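The Case Against the Jewelry Organizer
Lotte Jacobs
February 19, 2020

Every December somebody gives me a jewelry organizer. The last one was an Amska, with 50 tiny slots, a mirror in the lid and a drawer that only opened if you pulled it from the left. I used it for 2 months. Then I went back to a plain open tray, and I've stopped feeling bad about it.

The theory behind slots is that every piece has a home. Fine, if you own matching sets. Most of us own a few things we wear and a lot of things we keep. Where does a string bracelet from summer camp go? Is it a "delicate"? The Sillach catalog sorts by metal, as though anyone has ever stood half dressed before work thinking, today I'd like something in silver.

I know the objection. Things tangle. Chains do, and I hang mine on a nail. But I have my doubts about the rest of it. Beads don't knot themselves overnight, and I've spent more time hunting through velvet compartments for one ring than I ever spent fishing it out from between bracelets.

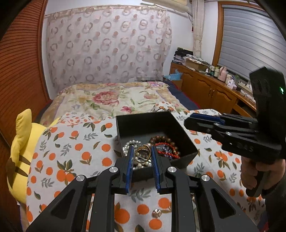

A tray also goes where you go. Mine gets carried to the bed, picked through on the sheets and put back on the dresser with most of its contents. Try that with a cabinet that weighs as much as a microwave.

If your slots are full and you can find everything, keep them. I just don't believe there are many of you. My Amska is in the hall closet, holding batteries.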